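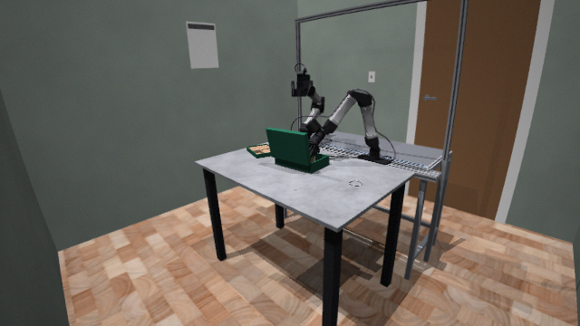
The shop that stayed open: a talk with the village shopkeeper of Tesgate

2025-08-26

The bell above the door is older than the shopkeeper herself. She tells me this before I have put down my bag, and then she goes back behind the counter to serve a boy who wants two stamps and a bar of chocolate. I wait beside the potatoes. It is ten minutes before we can begin, and during our talk we have to stop many times.

Tesgate has one street, one bus stop and one shop. When the former owners wished to retire, they tried for a long time to sell it as a business and did not find a buyer. She was at that time working in the office of Premton, the dairy company on the other side of the valley, and she came in every evening to buy bread.

"I was a customer, only that," she says. "I knew where the flour stood and I knew that the freezer made a noise. This was all my knowledge of the trade."

She took over the lease in June, 14 years ago. Her husband thought she would be back at the dairy by Christmas, and he said so to her mother, who repeated it to everyone.

What was the most difficult in the beginning?

"The ordering. You must guess what people will eat next week. In my first month I ordered too much lettuce, and I took it home, and we ate lettuce with everything. My children still speak of it. And then for the first long weekend I ordered too little milk, which is a shame when you come from a dairy!"

She learned it with a school notebook, where she wrote each evening what was left on the shelves. The notebooks are still under the counter. She takes one out to show me, and on the page for a wet week in autumn I read: soup all gone, no one wants tomatoes, candles.

"Candles because the electricity was away for two evenings," she explains. "I look in the old books when the same week comes again. It does not always help, but I feel calmer."

For most of the dry goods she depends on Clelell, a wholesaler who sends a lorry to the valley. The smallest order they accept is rather large for a shop of this size, and she talks about it for some time. She now puts her order together with that of the pub in the next village. The pub takes the big tins and the frying oil, she takes the rest, and they divide the delivery cost.

"We do it on the back step with a pen," she says. "Once I got his gherkins, a very big bucket. I telephoned him and he said he had my cat food."

I ask her if the prices are a problem. It is a question which I did not like to ask, but she does not mind it.

"Of course my sugar costs more than in the supermarket. People can read a label, they know it. I never say to them that they must buy here for the sake of the village. If someone buys the big shopping in town and comes to me only for an onion, then I am glad for the onion."

She is less patient when we speak of opening hours. In the second year she tried to close in the middle of the day, as the former owners had done, and it did not go well. The older customers come exactly at that hour, after the late morning bus. So she stays open, and eats her lunch on a stool behind the counter, in pieces.
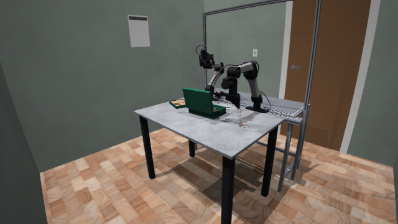 "You learn to choose food that can wait," she says. "Soup is not good. Cheese is good. A boiled egg is the best, you can put it down and it is the same egg after."

The bus brings me to the matter of the post counter. It came to the shop 4 years ago, after the small post office in the next village was shut, and it changed her day more than she had expected. There was training, and a thick folder of rules, and she had to move the greeting cards to make room for the scales.

"I was afraid of the folder. English is my second language, and the folder is not written in English, it is written in post office." She laughs. "But parcels I like. A parcel makes people talk. They tell you what is inside even when you don't ask, they tell you it is too small and goes back."

Does she think the shop has a future?

She does not answer at once, and a woman comes in for the newspaper and stays to ask about the eggs. When we are alone again, she has found what she wants to say.

"The building has a future, I think, because I have now the new roof. For the shop, I look one lease at a time. The last one I signed is for two years. My daughter says I should sell coffee, with a machine and some tables. Maybe she is right. But where do the potatoes go?"

There is a plan, all the same. The store room at the back has a window to the garden, and a carpenter from the firm Voicu has been to measure it. If the wall between can be opened, there would be space for a bench and a small counter. She shows me with her arms how wide the opening would be. The price he gave is on a sheet of paper pinned beside the calendar, and she has written a question mark next to it, and under the question mark the word "spring".

I ask at the end what she would say to somebody who wants to take over a village shop today. She wipes the counter while she thinks.

"Go and stand in it for a week, in November, without pay. Carry the boxes. See if your back likes it and if you can be friendly at ten to six when a person cannot decide between two jams. And keep a notebook."

Then the bell rings, and the boy from the beginning is back. He had forgotten the envelope – his grandmother had sent him for stamps and an envelope – and he also has enough money left, he says, for another chocolate. She asks him whether his grandmother knows about the chocolate. I pay for my own things, a loaf and a pot of the local honey, and go out to wait for the bus.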